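Bekeswood adopts house rules for two-arm packing cells

I'll admit I didn't expect to get excited about a rulebook, but the one Bekeswood put out on 09/04/2021 is a good read — short, plain and clearly written by people who pack boxes. 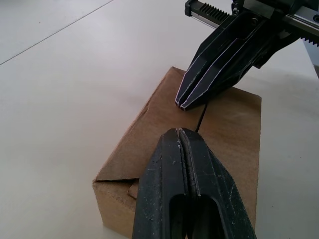

Sunita Dhillon
Automation reporter

The new rules run to 17 pages and cover any bench where two arms share a job. My favorite is the simplest: one arm holds, the other waits until the hold is confirmed. Slavica Papadopoulos, who led the drafting, told me they went through 2298 logged stops first, and nearly 41 percent came down to both arms going for the same spot.
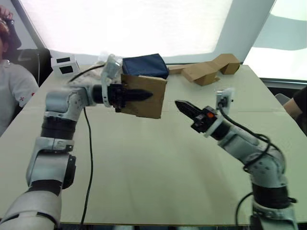 There's also a section on cables (hooray!), with a check of every loop at the start of a shift, and one on people. Anyone seated at the table has to know where the stop button is before the arms get power. Zhuoran Feng wanted a fixed distance in there too, but that's been held over to the August review.

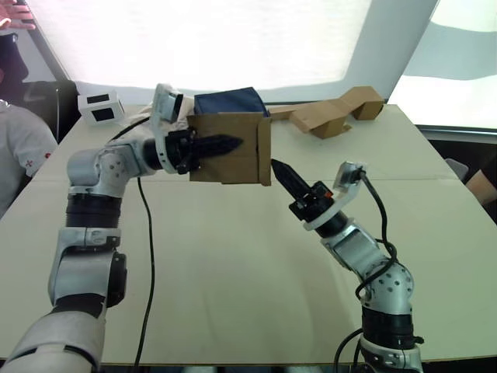

One arm grips the open carton while the other stops just short of it.

Imow and Opoku have both asked for copies. I've asked Stanard if they'll follow and will post what I hear.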